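ok so I sat through the whole Bukesau port authority hearing last night and I have thoughts. thread, sorry in advance

The short version: the audit of the dredging contract is finally out, and the opposition on the council wants the former port director, Ileana Bratu, referred to the state prosecutor. She says every payment was signed off by the board.

The contract went to a company called Rusu. It was supposed to cover 4 berths. The auditors could only find paperwork showing work at 2 of them. The full amount was paid anyway, in May, before the final survey was even filed!

Bratu's lawyer spent ages arguing the survey was "a formality." I mean, come on. The survey is how you know the mud is gone.

To be fair to her (and I know some of you won't like this), the board minutes do show the payment being approved. All those board members were in the room. Funny how it's only her name on the press release.

Councilman Nattawut Kongkaew asked the best question of the night: who told the finance office to release the money early? Long pause, then "we'll get back to you in writing." He's asked for that answer twice now.

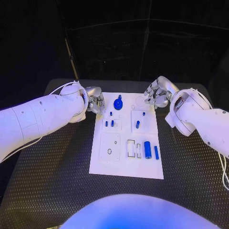

Then the public comment part, which ran until almost midnight. 19 people signed up and I think I heard most of them. Lots of dock workers, a couple of fishing families, one guy who was mad about parking and got clapped for it anyway

What I want is pretty simple. Put the invoices online, all of them, with the names of whoever approved them. If it goes to the prosecutor after that, fine, but don't make us wait for a trial to see our own receipts.

Next session is 28 October 2022, same room, doors open at 4. I'll be there with snacks and a charged phone this time. Come sit with me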